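About Vadthorpe

Most companies in our trade will tell you they are passionate about soap. We doubt it. We started Vadthorpe because we were tired of paying for adjectives, and we still read every claim on a bottle as if someone were trying to sell us something, including when the someone is us.

We test and review household soaps and cleaners for small hotels, guest houses and rental owners. We don't make any of them. Owners pay us a flat yearly fee, and suppliers pay us nothing. A supplier once offered to "partner" with us on a seal of approval. We don't have a seal, and we have yet to see one we would trust.

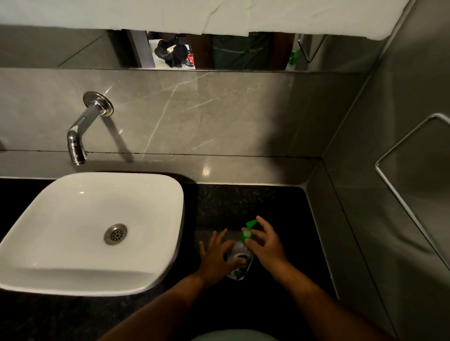 What we look at

The word "natural" has no fixed meaning on most labels, so we skip it. We look at the ingredient list, the price per wash, the refill price, and what guests say after a month. Refills get extra attention. Plenty of them cost more per ounce than a new bottle, which makes the green talk on the front hard to take seriously.

Our list now holds 405 products. Of those, 127 are ones we would put in our own rooms. Owners sometimes ask why the second number is so small. Our view is that it's probably still too big, and we go back over it every June.

We don't score out of 100 – those scores look exact and mostly aren't. You get a yes, a no, or a "not at that price," along with the notes behind it.

Where we work

The office is in Latora, over a print shop. Storage is in Moulin, where the rent is lower and the parking is terrible. We tried a third site in Pleteneck for one winter and gave it up. The sales pitch for it had promised faster shipping, and the shipping was slower.

What members tell us

We ask members to write in when they think we got it wrong, and we print the complaints along with the thanks.
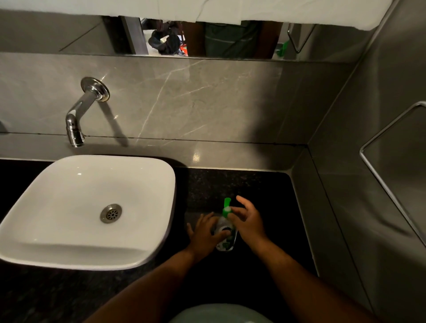 Moulin Guest Rooms wrote that our "no" on bar soap was unfair to older guests, who ask for it at the desk and don't care about the cost per wash. They also said our advice on bulk jugs assumed every owner has a dry closet to keep them in, and theirs floods. We changed the jug advice. On bar soap we're still arguing with them, and they may be right.

Another member said the price notes were the only part they read. Fair enough.

What we don't know

We are not a lab. We can't tell you what a soap does to germs beyond what the maker is willing to put in writing, and we get suspicious when the writing is vague. We also can't promise a product will stay the same. Makers change recipes quietly – the old label often stays on for months.

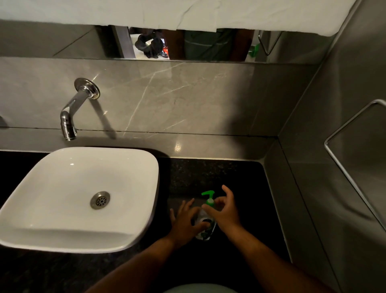 Joining

Membership runs for one year and doesn't renew by itself. We have 1126 members at last count. If you're unsure, ask for the notes on a product you already buy and see whether you agree with us. Write to the Latora office and allow a week for an answer.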